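Brurkton Open Day Demonstration Set: Data Card

Recordings of utensil sorting made with hand-held grippers for the Flotedska open day 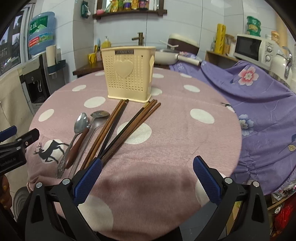 The set was prepared by the Nemeck group for visitors to the Brurkton site. It contains 900 short recordings of everyday table tasks, most of them concerned with picking up utensils and placing them in an upright holder. The recordings were shown on screens in the Foley Room during the open day on 9th August and are now released, with this card, to schools and partner institutions that asked for them.

Summary

Task family: sorting and putting away utensils
Setting: household kitchens
Capture method: hand-held gripper with mounted camera
Recordings: 900
Households: 22
Contact: Peadar Ó Gríofa, Demonstrations Office, Nemeck

Purpose

The open day program introduced members of the public to the way in which household tasks are taught to machines. Visitors first watched a selection of recordings and then tried a hand-held gripper for themselves at a practice table. The set may be used to repeat that program elsewhere. It may also be used for small training exercises, although it was not assembled as a benchmark and no baseline results are supplied.

Contents

Each recording covers one attempt at one task. The objects are those already present in the home, and they include spoons and chopsticks of different lengths and materials, together with utensil caddies. Long, thin objects lying close together were given particular weight in the selection, as visitors at the February preview asked more questions about chopsticks than about any other item.

Kitchens were left in their normal state. Tablecloths, small appliances, jars and food packages remain in view in many recordings, and patterned cloths are common. Users who require a plain background should look to another source.

Use at a demonstration

The program used at Brurkton requires 2 staff members, one at the screen and one at the practice table. Groups of 6 were found to be suitable. The introductory talk is included as a text file and may be shortened. Grippers are not supplied with the set and must be arranged separately through the Demonstrations Office.

Known limits

Unsuccessful attempts have been kept and are labeled as such. Labels were entered by hand and a small number remain under review. Lighting varies from home to home. Spoken sound has been removed from all recordings.

Terms

The set is provided for teaching and noncommercial research. Copies may not be passed to third parties without written permission from Flotedska. Requests for removal of a recording should be sent to the contact named above, quoting the recording number given in the index file.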